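Went to the Wolico open day, notes + pics
Posted by benchrest_kev, Friday
Reading time: 4 min

OK quick writeup before I forget it all. Went over to the Wolico open day after work, they do one every May I think. Free, you sign in, get a sticker, follow the arrows. Three rooms open. The big hall was the Brastix palletizer and a long line for it. Skipped it, have seen boxes get stacked before.

Best part for me was the two-arm table in the back room. Household stuff on a plain wood table – plate, cup, remote, screwdriver. Stayed there way longer than I planned. The staff were fine with people standing close as long as you kept behind the tape.

They said they log every run and they were at 1,240 on this setup. Didn't ask how many were good ones, should of.

Two from the table: 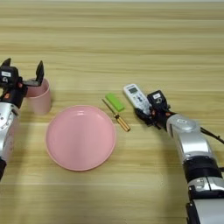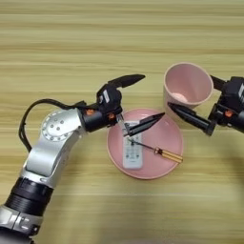 gasket_lou wrote:
Household stuff is the right thing to show, IMO. Went to the Iltivitz one last year and it was all machined cubes in a tray with cutouts. Looks great, tells you nothing. A screwdriver has a fat end and a thin end and it rolls. How was the speed though? You didn't say.

benchrest_kev wrote:
Slow. Sorry, meant to put that in. Slow like watching someone unpack a box with oven mitts on. The guide said they could run it faster but don't on open days. Make of that what you will.

pallet_jockey wrote:
"Could run it faster." Every booth at every show, same line. I run a packing cell, six stations, and if a vendor told me that I'd ask to see it right now, today. Two arms to put a remote on a plate is two arms too many. A kid does it in a second.

gasket_lou wrote:
Nobody is selling this to your packing cell. Different problem. You know where every carton is going to be. On that table the stuff moves from run to run and it has to look and figure it out.

pallet_jockey wrote:
Did it figure it out tho? Or was there a person driving it from behind a curtain. Serious question. Kev did you ask

benchrest_kev wrote:
I asked. Answer was "depends on the run", some are driven by a person and some aren't. I did not get a straight yes on the ones I watched so I'm not going to claim either way. Wish they'd put up a sign saying which.

pallet_jockey wrote:
There it is.

oldrelay58 wrote:
I don't see that as a gotcha. Somebody has to show it what to do first. My complaint with Wolico is different, it's the talk. Was it the same slides as last time? Sat through 58 of them in a folding chair, then 6 minutes for questions.

benchrest_kev wrote:
Haha yes there was a talk. Left halfway. Room was hot and I wanted another look at the table before they shut at 6.

mitta_k wrote:
Question about the fingers. Those long thin black ones, are they hard plastic or is there rubber on the inside? I'm building a small gripper at home and mine drops anything shiny. Glazed mugs are the worst. Tried foam tape, tried bike tube, the bike tube is better but leaves marks.

benchrest_kev wrote:
Didn't get to touch them so can't tell you. Ask on their page, they were pretty open about the hardware when people asked. Way more open about that than about the software.

gasket_lou wrote:
mitta_k try silicone baking mat, cut in strips. Clean it with alcohol first or the glue lets go. I've had a pair on for 100 hours or so of running and only one corner lifted.

mitta_k wrote:
Oh nice, have an old one of those. Thx

oldrelay58 wrote:
Is Triệu worth the drive, for anybody who has done both? Their open day is later in the month I heard. Would rather see one place that lets you ask questions than three with balloons.

pallet_jockey wrote:
Triệu is better. Smaller, and the people who built the thing are the ones standing next to it. Last time one of the arms faulted out and they just opened the cabinet and fixed it with everybody watching. Learned more from that than from any demo. Parking is bad, go early.

benchrest_kev wrote:
OK that sells it. Will go and will ask the driven / not driven question first thing this time, with a pen. If anyone wants a ride I have room for two, message me.

3 comments from readers

tinplate: Good notes. You are too easy on them about the speed.

rosin_core: Took my daughter, she was bored by the palletizer and glued to the arms. Cookies were gone by 4 btw.

anon: does the Iltivitz one need a ticket or can you walk in?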